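首页 > 街坊新闻 > 生活服务

分类:社区动态 / 亲子 / 旧物流转

童鞋交换日八月回归，今年多了一张“配对桌”

要说我们Sirnside最让家长头疼的东西，我投童鞋一票。孩子的脚长得比账单来得还快，春天买的凉鞋，到了夏天脚后跟就挂在外面了。所以听说童鞋交换日八月要回来，我第一时间就跑去Marchuk活动中心打听了一圈，顺便把自家鞋柜翻了个底朝天（翻出来的东西，后面再说）。

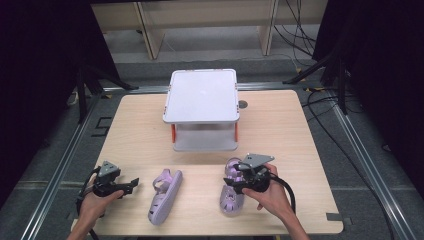

今年的大变化是收鞋的办法。去年大家把鞋往大筐里一倒就走，结果活动开始前一晚，Karlijn Peeters和几个帮手蹲在地上找另一只，一直找到快十一点。Karlijn跟我讲这事的时候还在揉腰。她说最难配的是浅色凉鞋，颜色看着都差不多，左脚右脚又都混在一起，好不容易凑成一双，翻过来一看鞋底，差一个码！

今年就改了：鞋子先上桌，一双一双摆开，左右脚对好，看尺码，看搭扣，看鞋底磨得怎么样，过关了再上架。上架也不再按颜色排，改成按内长排，从最小的学步鞋一路排到小学高年级能穿的。我觉得这个改得太对了，去年我就是被一双漂亮的红皮鞋骗过去的，抱着排了半天队，回家一试，孩子的脚趾头都伸不直。

收鞋从八月初开始，到活动前一天下午5点为止，送到Marchuk活动中心一楼就行。凉鞋、运动鞋、雨靴、室内软底鞋都收，冬靴也收，反正过不了多久就用得上。不收的有这么几种：鞋底开胶的、搭扣粘不住的、内里发霉的，还有轮滑鞋和带钉的球鞋。鞋子请先刷干净晾干再送来，两只用橡皮筋或者鞋带绑在一起，里面塞张小纸条写上尺码。鞋底的数字磨没了也别瞎猜，拿尺子量一下内长，写厘米数就好。

镂空的凉鞋要多花点功夫，小洞洞里最爱藏沙子。我以前都是拿牙签一个一个挑，挑到怀疑人生，后来Roos Cuypers教了我一招：温水里放一点洗洁精，泡十来分钟，再用旧牙刷从里往外刷，沙子自己就出来了。刷完放在阴凉的地方晾，别直接晒大太阳，浅色的尤其容易发黄。Roos家三个孩子，凉鞋从老大穿到老三，她的话我是信的。

换鞋规则跟去年一样，送一双领一张券，一张券换一双，不分新旧，也不分牌子。没有鞋可送的家庭也可以来，交3块钱就能领一张券，这笔钱用来买收纳盒和鞋架上的标签。每家最多换四双。去年有人问能不能一次拿十双给亲戚家捎去，今年的回答还是不行，等最后半小时吧，那时候剩下的就随便拿了。

我问Karlijn去年到底换出去多少，她翻开本子给我看：84双，另外还有17只到最后也没找到伴儿的单只。这17只她一只都没扔，装在一个袋子里留到了今年，说不定谁家沙发底下还躺着另一半呢。所以各位，去年送过鞋的，麻烦回家趴下来看看床底和沙发底，找到了就带来，认亲成功的那双可以直接领回去，不用券。

我就是这么找到一只的！鞋柜最里面，一只左脚的小布鞋，我家老二两岁时穿的，右脚那只去年被我稀里糊涂地跟别的鞋一起送了出去。拿去一比，果然在Karlijn的袋子里。孩子现在当然穿不上了，可我没舍得再送，拿回家摆在书架上了，老二自己看了直笑，说这是给猫穿的吧。

活动当天上午9点半开门，中午12点半结束。试鞋区铺地毯，会放几条矮凳，请给孩子穿双薄袜子来，别光脚试。推童车的从侧门进，正门那几级台阶实在不好抬。Duris面包房会在门口摆个小摊，卖肉桂卷和柠檬水，去年的肉桂卷不到十一点就没了，想吃的请早。

另外还缺人手。前一天晚上要有人帮忙配对和量尺码，眼睛好、有耐心就行，管一顿热汤面。当天还要两个人守试鞋区，主要的工作是把孩子们踢飞的鞋捡回来，放回原来的格子。Stijn Michiels负责排班，想来的到活动中心前台找他登记，写上名字和能来的时间段就可以了。

换完剩下的鞋，还能穿的会送到Jukcombe的旧物小店，那边收童鞋收得很勤，据说雨靴一上架就被拿走。实在穿不了的，Stijn会统一拉去回收点。

再提醒一句，今年特别缺学步鞋和大一点的男童凉鞋，家里有的千万别留着落灰。女童凉鞋倒是已经收到不少，我去的那天下午还不断有人拎着袋子进来，其中一位妈妈一口气送了六双，全都刷得干干净净，绑得整整齐齐，Karlijn差点要抱她。我家那份也已经送过去了，三双凉鞋一双雨靴，换回四张券，就等开门那天早点去排队。

标签:童鞋交换 / Sirnside / 亲子 / Marchuk活动中心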